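The Archive at the End of the Tram Line

By Ermira Lazarević

The parish registers of Filip fill one wall of a former post office, and for many years the only way to read them was to take the tram to the last stop and ring the bell. Danica Vasić still answers that bell. She has worked with the registers for 21 years, and she knows which families spelled their name in two ways and which priest could not be trusted with dates.

Her large task now is an index of baptisms. It holds 1,962 names so far, and it began with the oldest four books, where the ink has gone brown and the margins are full of later remarks.
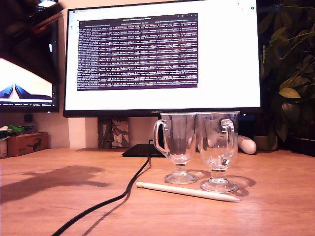
An index looks like simple work until you meet the handwriting. One clerk wrote his "n" and his "u" exactly the same, and he stayed in his post a long time. Vasić reads each entry aloud, then compares it with the marriage book before she accepts it. The work has also moved onto screens, as everywhere, and a dark window packed with rows of small white text on a big Huawei monitor is as hard on the eyes as any clerk's page. She says that paper at least lets you turn it to the light.

Visitors come mostly in December, when relatives from abroad are home for the holidays. Last winter Preben Skov arrived with a single baptism date from his grandmother. It was wrong by a year, but the godmother's name was right, and with this they found the entry after five hours. He asked to copy it by hand, and Vasić lent him her pencil.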